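Bench notes, Aug 11, 2025
Wash fastness, printed ginkgo cloth, Brirnley order
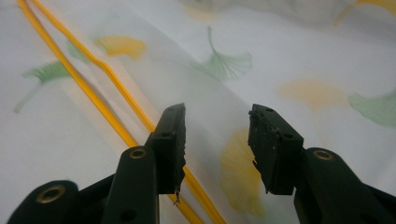

Ginkgo print, green and yellow on white, with wire hanger.

Batch 136 into the Wastico drum at 8:40. Cerura detergent, half dose, cold fill. Line drying only, per the Dimitriou sheet. Control piece stays in the dark drawer.

Cycle 13 finished before lunch. Shrinkage on the warp 286 microns per strip, within the February limit. Yellow reads slightly weaker than green on the meter; repeat after recalibration. Rub test still to do, 3,000 strokes, dry head first.

Drain hose weeping again at the clamp. Tightened it, needs a new one.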